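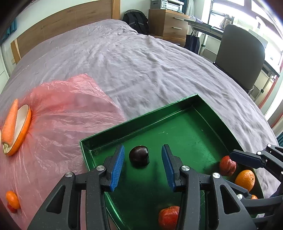 If the log says the jaws closed, then the jaws closed, and I don't see what there is to investigate, one reader wrote after we posted our first note on the Trullico hand-held gripper fault. We get that a lot, so we have put our answers in one place. Last updated 3rd July.

What went wrong?
During fruit sorting, the recorded jaw width stopped matching the jaws. The operator opened them over a tray and the log went on showing a closed grip. Of 3,275 recorded picks, 27 had the mismatch. Those are only the ones we caught by checking the video by hand.

Isn't that a tiny number?
So Kolelex, who supply the logging software, keep telling us. We would find it more comforting if their own error check had flagged any of the 27. It flagged none.

Does it depend on the fruit?
We were told round, glossy fruit was to blame because it slips. We doubt it. Plums and oranges both turn up in the bad picks, and a fruit slipping out doesn't explain a wrong reading while the jaws are wide open.

Are the blue finger pads at fault?
Grikness suggested swapping them. We swapped them in March and the fault came back after 13 sessions. You can swap yours if they are worn, but don't expect much.

What about the linkage pins?
Maybe. On two of our units a pin had play in it, and both units gave bad readings. We also have a unit with tight pins that gave a bad reading, so please stop quoting us as saying it's the pins.

Is it dangerous?
Nobody has been hurt with the hand-held version. The worry is a powered arm trained on these logs, closing when it should let go. The Hegde test plan calls that risk "low" and gives no working. We have asked for it twice.

Can I keep using my gripper?
Yes, for practice. If you need the data, open and close the jaws fully before each tray, compare the reading with what you see, and throw out the session if they differ.

Will the firmware update fix it?
The release note says "improved reliability." We have asked what was changed and will post the reply when there is one.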